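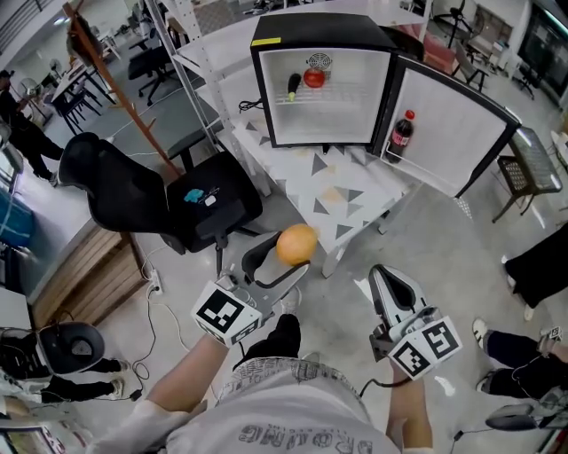 Photo: Oisín Tierney

About Pradeson

Pradeson is a small language school in the west of Ireland. We teach English to adults who already live and work here, and since our third year we also teach Irish to anybody who is curious. The school was opened by Gráinne Hennessy and Pádraig Kinsella, who met as evening teachers and were both of the opinion that a class of twenty-five tired people is too big a class.

Our groups stay small and they meet in the evening, because most of our students work during the day. A course takes one term. There is one long lesson in the week and one short one, and between them we ask for a little homework, which you may write by hand if you prefer. We do not use one single textbook. The teachers prepare their own texts about things a person here really needs: a letter from the landlord, a visit to the doctor, the talk at the school gate.

The name is often asked about. Pradeson was the name of the shop that had our rooms before us, and the letters over the door were too well fixed to take down, so we kept them.

Who works here

Gráinne leads the English courses and makes the placement talk with every new student. Pádraig takes care of the exam groups. Eoin Mac Giolla teaches Irish on three levels, and he also runs the singing hour, where you do not have to sing. Oisín Tierney is in the office and answers the telephone, usually quickly.

I came to the school as a student and now I write these pages. When I started I could read a newspaper but I could not order a coffee without preparing the sentence – many of our students will know this feeling.

Our library

We are a little proud of the library. It has 3,977 books, most of them given by neighbours, and students can take two home at the same time. The easy readers stand nearest to the door. Please bring them back before the summer break.

How to join

New groups begin in September and in January. Come by in the evening or write to the office, and we will find a time for your placement talk. It is free and takes half an hour.

Recent from the school
Summer timetable for the library
Irish for beginners: places still free
A reading evening with Pádraig Ó Néill
May 1, 2022: Our new students introduce themselves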